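Search this blog
Type and hit enter

Do toy bins work? I have my doubts

21st July · 3 min read

Every decluttering book I've borrowed says the same thing: get bins, put toys in bins, enjoy your new life. The Gutetti one has a whole chapter on it. I'm on my second summer of bins and I'd like to see this new life.

My problem is with the word "sorted." Sorted by what? Size? Color? Ezzat sells a label pack with 16 categories, and I can't imagine a child alive who would stop to ask whether a dinosaur counts as an animal or a figure. I tried 10 labels. We were down to 3 by the end of the week, and one of those said "other."

What I will admit is that a big, open bin with only a few things in it is easier to live with. You can see the dinosaur. You can see the ball. No digging, no dumping the lot on the carpet to find one piece.

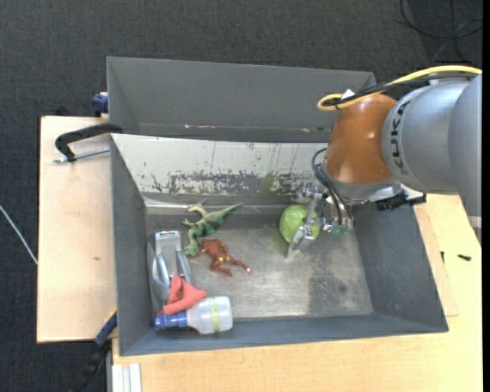

What I'd skip

Lids. Anything that stacks. Sustcombe's fabric cubes, which sagged on us by the second month.

Share this · 16 shares · 3 comments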